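Korkcombe, Room 6: console table and surroundings
Room records, Flekivville wing. Compiled by Anoma Mondal, May 25, 2026.

The console table in Room 6 stands against the front of the settee and is the surface guests use most. Keys, drinks, tissues and receipts all end up on it. Its finish is also the least forgiving in the room, and for that reason it has its own page in the records while the side chairs share one.

Tag number 1184. Top 475 mm deep, dark with a high gloss, thin gold trim at the edge. The front apron carries a small gold detail at its centre. Four curved legs, lower shelf between them. The table came from Lukáč with the settee and has not been refinished. The feet were levelled in February after the carpet was refitted, and the pads under the two rear feet were replaced at the same time.

The settee has a carved dark wood frame with a light back and a brown-and-cream patterned cushion. The curtains behind it are gold-beige, pleated and full length. Neither needs moving for a normal clearing of the table. The carpet is beige with large round floral medallions, and small pieces of paper are easy to miss against the light ground, so the floor is checked from standing height and again from a crouch.
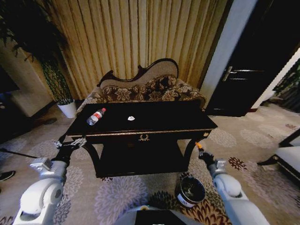
Bottle on its side near the left end of the top, crumpled paper right of centre, bin on the carpet in front.
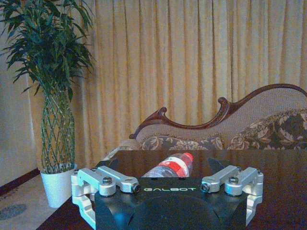

The bottle: clear plastic, red screw cap, red and white label.
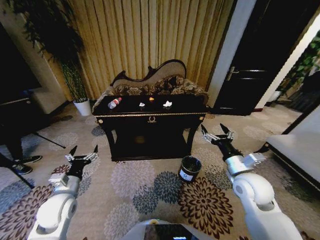 Bottle, crumpled tissue, a tiny orange item and another piece of crumpled paper, left to right. Bin in front of the table.

Can the glossy top be wiped while there are still items on it?

Clear the top completely first. Wiping round objects leaves a visible edge in the gloss, and grit caught under a bottle or tray will scratch the finish when the item is pushed aside.

Clearing order

Bottles come off first. A bottle on its side is lifted by the middle, set upright and checked for a closed cap before it is carried over the carpet. Bottles with liquid in them are emptied in the bathroom basin and then go to recycling on the trolley. They do not go in the room bin, which is too small for them and tips if loaded high.

Paper and tissues are next. Crumpled tissue goes straight into the bin. Crumpled paper is opened first and looked at, as receipts and handwritten notes have been thrown away by mistake (two complaints last year, both from this wing). Anything with writing on it goes in the clear wallet at the desk with the room number on the outside.

Small items are last. Caps, sweets, earplugs and the like are picked up one at a time and not swept off with the hand. Swept items land behind the table or on the lower shelf, and the shelf is dark enough that they stay there. Look at the shelf on every clearing, including when the top was bare to begin with.

Wiping

Dry microfibre first, along the length of the top. If there are marks, use a second cloth, barely damp, then dry again at once. Hastano surface cleaner is allowed on the top only, sprayed on the cloth and never on the table. Keep it off the gold trim. The trim is wiped dry. The same goes for the detail on the apron, where cleaner collects round the rim and leaves a pale line that has to be picked out with a wooden stick.

Rings from cold bottles usually lift with the damp cloth if they are less than a day old. Older rings are reported and left alone. Do not try wax - the last waxed patch, on the matching table in Room 43, is still visible in low light.

Bin

The room bin stands on the carpet in front of the table during clearing and goes back beside the desk afterwards. Lift it to move it. Dragging pulls the pile and the track shows across the medallions until the next vacuuming. Liner changed daily, inside wiped weekly. Check the underside for moisture before putting it down again.

Plant and curtains

The tall plant stands on the floor beside the settee in a white pot. Leaves are dusted, not sprayed, as overspray reaches the upholstery. The curtains are vacuumed with the soft head from top to bottom. Keep the lowest pleats clear of the settee frame when they are put back, or the carving holds a fold in the fabric.

Condition notes

Top: light surface marks at the right-hand end, seen only with the lamp on. No action.
Trim: secure on all sides. One dull section at the rear, present on delivery.
Apron: sound. Gold detail tight.
Legs: no knocks at vacuum height. The guard strip on the vacuum head is to stay fitted in this room.
Lower shelf: dust in the rear corners at the last check, since cleaned.
Settee: frame sound, seat cushion turned. Small pull in the weave on the back face, hidden by the curtains.
Carpet: no new stains. Join by the door lying flat.

Corrections to Mahfuz Sultana at the Korkcombe housekeeping desk, quoting the tag number. The record for the matching table is kept on the Room 43 page.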